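Questions I get asked about the Grarlow

I've been writing about the steam tug Grarlow for a good while now, and the same things keep landing in my inbox. So I've put the answers in one place (the boiler question is in there, I promise!).

When was she built?

She was launched in March at the Zornetti yard, the second of two sisters. The older one was the Flaltach, and people mix them up all the time. If the photo you've got shows a tall, straight funnel, it's the Flaltach. The Grarlow had hers shortened after a refit and never looked quite as handsome again, if you ask me.
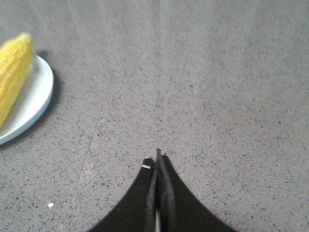 The yard list gives them neighbouring hull numbers, which doesn't help, and at least one postcard has the wrong name printed on it. I own two copies of that postcard.

How powerful was she?

600 horsepower when new, from a triple-expansion engine. That was plenty for harbour work, though her crew grumbled when she was sent out to meet bigger ships in a swell.

Did she ever sink?

Once, and only up to the wheelhouse! She settled at her moorings in the night and was raised three days later. The salvage report is a lovely read – very cross about a valve. 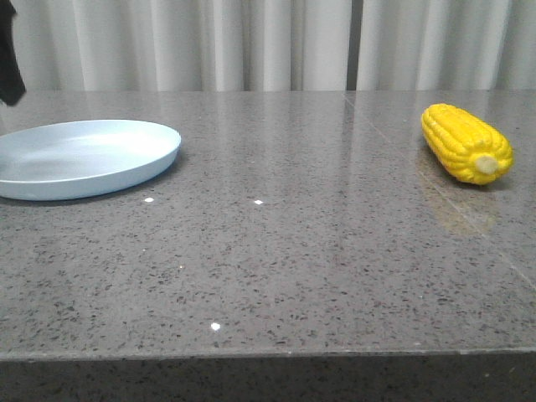

Zahira Yeoh
Tug historian and keeper of these pages

Who was Captain Simanjuntak?

Her longest-serving master. He kept the logbooks that most of my work is based on, and there are 2,148 pages of them. His handwriting is fine until he gets annoyed with a pilot, and then you need a magnifying glass and a strong cup of tea.

Can I read the logs?

Not online yet. I'm typing them up in the evenings and I've got as far as the second boiler. If you want a particular entry, send me the month and the ship she was towing and I'll have a look.

What was wrong with the first boiler, then?

Leaky tubes, mostly. It was patched over and over before the owners paid for a new one.

My grandad worked on her. Are you interested?

Yes, please! Letters, pay slips, half-remembered stories, anything at all. Scans are fine, and I'll always ask before I put anything up here.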